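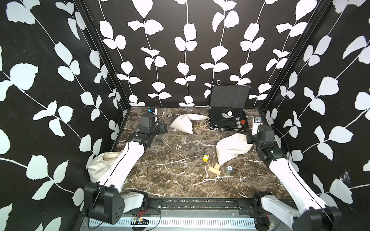

Bench 2, two-arm booth, sack task layout, November.

Entry by S. Nouri. Planner build 344, perception service unchanged.

Purpose: to determine whether the Fitov grasp module can propose usable grasps on cloth sacks without a fixed template. The module was written for rigid parts. Mr. Bakhtiari has replaced the box fit with a height map and a search for the narrowest graspable section, which on a sack should be the gathered neck.

Segmentation remains the weak point. The marble pattern on the floor yields false edges along the pale veins, and the leaf print on the walls is at times returned as cloth. A floor mask was applied and the wall planes were cropped at 43 mm. The cream sacks now separate well from the floor, but a sack in contact with a wall is still merged with the nearest leaf.

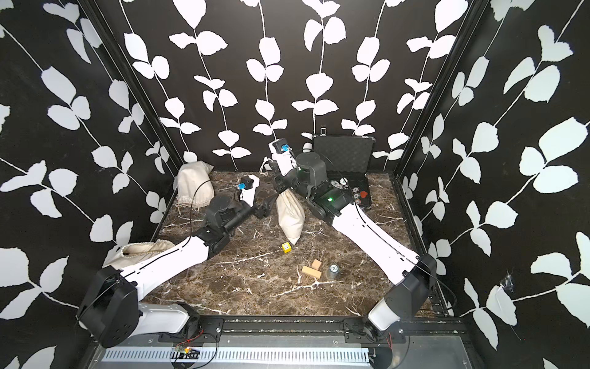
The neck grasp is accepted only when the drawstring is excluded from the mask. With the cord included, the computed center shifts toward its loose end and the approach angle is wrong. Ms. Oei will add a minimum width filter.

The collision model treats cloth as a solid hull. This is too strict when fabric lies over an arm link, and the planner then rejects the start state. A contact allowance for the cloth class has been requested from Mr. Daneshvar.

Planning timeout raised to 400 ms for both arms. Log files are in the Zikingate folder under the build number.

Open: wall merge; cord filter; start state check.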